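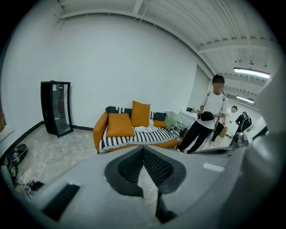

The Bin With The Wrong Label

I have worked for four years with hand-held grippers, and I want to write about a failure which is small and which I still think about more than about the big ones. In the big ones something falls, everybody jumps back, a report is written and a part is changed. In the small ones the machine does its work correctly and the people receive a wrong result, and for a long time they are content with it.

In January our group finished a collection of demonstrations in furnished rooms. The project had the name Sundano. The task was tidying: a person goes through the room with the gripper in the hand, picks up a soft thing such as a cloth or a cushion, and puts it where it belongs. The gripper records what its camera sees and how wide its jaw is open. Later a robot arm with the same jaw should learn from this. We had 636 recordings that passed the automatic check, and we were proud of the number.

Then the arm was trained and brought to the test room in Bremcombe. It picked up a cloth from a sofa quite nicely. On the next try it closed the jaw in the air, a hand's width before the cushion, and carried nothing to the basket, very carefully, and opened the jaw above it. It did the same again. It was almost polite. But on the third try a tester bent down to move a cushion a little closer, and the arm closed its jaw on his sleeve and started to lift. He pulled, the cloth of the sleeve slipped out, and he was not hurt. The emergency stop was pressed after he was already free, so I do not want to say that the stop saved him.

What was wrong? The opening of the jaw was measured by a small sensor inside the gripper body, and this sensor sent its value with a delay. When the battery was fresh the delay was too short to matter. When the battery was low the processor slowed down, and the delay became longer, and the camera picture did not wait for it. So in a part of the recordings the hand was already at the next place while the number for the jaw still belonged to the place before. The arm learned two different truths, and on some days it believed the wrong one.

The sensor has also an error code. When it can not read, it writes 999. Our check was looking for this value and threw away each recording where it appeared. I wrote a part of this check myself, so I can say without offending anybody that it was a poor check. It asked the machine if the machine was feeling well. A late value is not an error for the sensor. It is a good value, only old, and it goes through the check with a clean face.

My first opinion, and the reason I am writing, is that in our field we put the word "safety" in the wrong place. We put it on the arm. The arm has a fence or a speed limit, it has a red button, it has a training that everybody must sign. The hand-held gripper has nothing of this, as it is moved by a human and a human will not pinch himself. So it is treated like a camera or a pen. People walk past with their bags while somebody is recording, the cables stay on the floor, one more person comes in to ask for the key. I have done it also. The gripper by itself is harmless and I do not ask for a fence. But what it records will later move a motor, and in my opinion the recording is the first part of the dangerous machine.

My second opinion will please fewer people. After the sleeve, the discussion went immediately to the supplier. The gripper comes from Kakoren and the software for the synchronization was made by Debnath, and each of them wrote us a long letter about the other. Both letters were correct, I think. The sensor was inside its specification, and the software did what the order said. We could be angry with them for many weeks, and some colleagues were. But the order was ours. We never wrote in it how old a value is allowed to be. We wrote how exact it must be, to a very fine fraction, and a person can read this order several times and have the feeling that everything is covered.

I heard the argument that with more recordings such a fault would disappear, that the good ones win over the bad ones. Perhaps for some faults. This one was not random. It came at the end of the battery, so it came at the end of the session, when the operators were tired and left the difficult objects for last. In our case the cushions were usually last. More sessions of the same kind would give us more late cushions.

What we do now is not very elegant. At the start and at the end of each recording the operator closes the jaw three times in front of a mirror, and the program compares the picture with the sensor. If they do not agree, the recording is put aside and a person looks at it. The battery is changed at half. It takes time, and the operators do not love it - one of them told me he feels like a dentist. In the first round with the new rule we put aside 11 recordings. In 2 of them the battery was nearly new, and for these we still have no explanation.

In the test room we changed something too. While the arm has power, no hand goes to the sofa, not for a moment and not to help. I notice that this rule is the hardest one for the experienced people. They see the cushion lying badly, they know exactly how it should lie, and the arm moves so slowly that it looks patient. I also had my hand already out once - a colleague said my name, and I took it back.

We have not deleted the old Sundano recordings. There was a proposal to do it, and another one to repair them by shifting the values in time. I voted against both. The shift is different in each recording and we would only be guessing. I prefer that they stay as they are, in a folder with a warning, until somebody has the patience to go through them one after the other.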